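Zimska 63 Downhole Pressure Gauge
Product page, Clarkgate Well Instruments
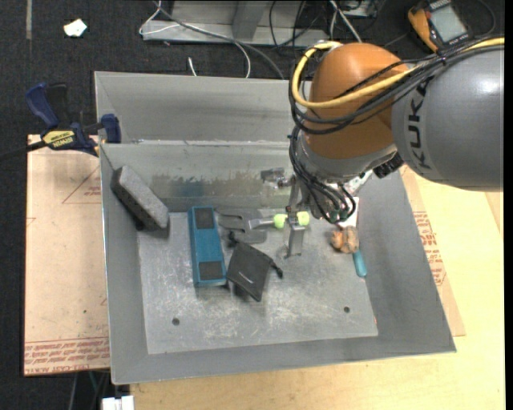 The Zimska 63 is our favorite gauge to run in older gas wells, and we'd happily talk about it all day! It's a slim memory gauge that sits below the packer and logs pressure and temperature for up to 17 months on one battery pack, so you can leave it through a full shut-in and still have plenty of life left for the next build-up test.

What we love most is the new seal stack. Orest Bilyk redesigned it last April after a long run of sour gas jobs, and crews tell us the tool is now much easier to strip and redress at the wellsite (one wrench, no heating).

Memory: 900 days of readings at the standard sample rate
Connection: fits all Hrytsenko slickline hangers
Reader: Pilau cable and software, included
Part number: CG-789

Gauges ship calibrated, with the certificate in the lid of the case. Recalibration is done in our own shop, and we'll lend you a unit while yours is in.

Questions about running depth or elastomers? Ask for Liudmyla Skoryk on the technical desk.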